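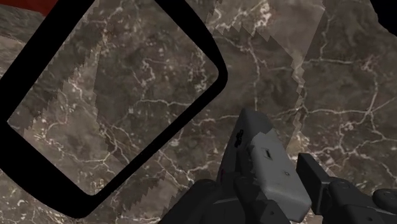

Ticket: worktop page – samples loading wrong / slow / wrong stone name
Opened by: Morfudd Kemeys, showroom
Opened: July 11, 2024
Product: Skarnard quote tool, stone catalogue
Priority: high (customer facing)
Status: closed, see end

Problem as reported
Customer picks Mrema brown from the stone list, gets the right price but the wrong name on the quote PDF. Comes out as Sonness grey. Also the page takes ages on the showroom tablet, fine on my desk PC. Two customers have now signed quotes with the wrong stone on them so I need this sorted before I send anything else out. Have stopped emailing quotes for now, writing the name in by hand.

Kemeys

Support, first reply
Thanks, got it. Can you tell me
– does it happen with every Mrema stone or only the brown
– which browser on the tablet
– did anyone import a new price list lately

Kemeys
Only the brown. Mrema white and Mrema black both fine. Browser is whatever came on it, will check. Yes, new price list from Resis went in last week, I did it myself, used the import button, no errors. 330 lines in the file.

Support
Ok that's useful. Looked at the import log. File has 330 lines, catalogue shows 330 stones, so nothing dropped. But the stone code for Mrema brown is the same as an old Sonness one that was retired and never deleted. Quote screen looks up by name, PDF looks up by code. So the PDF finds the old one first. Would explain price ok / name wrong.

Tried so far
Cleared cache on quote server – no change
Re-ran PDF for one of the bad quotes – still Sonness grey
Made a new test quote with Mrema brown – still wrong
Test quote with Mrema white – fine
Turned the retired Sonness stone off completley – PDF now has a blank where the name goes. Not better. Turned back on.

Kemeys
Please don't leave it blank, fitters work off that sheet. Last year we had a blank go through and they cut the upstand from the wrong slab.

Support
No it's back as it was. Going to give the old stone a new code instead, with OLD in front. Need you to say yes because it will change the code on any past quote that used it. Name and price on those stay the same.

Kemeys
How many past quotes

Support
6. All from before September and all marked fitted.

Kemeys
Fine, go ahead. Leave the fitted dates alone please, guarantee runs from them.

Support
Done. Code changed, old dates not touched. New test quote, Mrema brown, PDF says Mrema brown. Re-ran both signed quotes, right name on both now. They will need signing again, can't do that from this end.

Kemeys
Will ring them both this afternoon. Tablet still slow though, that's the other half of this.

Support
Sorry yes. Sample pictures are being sent full size to the tablet, desk PC gets the small ones. Setting is under Display, Sample size, it was on Original. Try Medium. Then close the page properly and open again, back button won't do it.

Kemeys
Can't see Display in the menu

Support
You need to be on the manager login, showroom login hides it.

Kemeys
Found it. Medium is much quicker, list comes up in 5 seconds, was long enough to make a tea before. Edge profile pictures still a bit slow but I can live with that. Tablet browser is up to date btw, checked.

Support
Good. Have raised the duplicate code thing as its own ticket, import should warn when a code is already in use, retired or not. Until then please search the code before adding a new Resis stone. Max upload is still 200 lines if you paste them in by hand, no limit on the file import.

Kemeys
Ok. One customer re-signed, other one is away, will chase. You can close this.

Closed by support. Fix: retired stone recoded, sample size set to Medium. Follow-on ticket open for import warning.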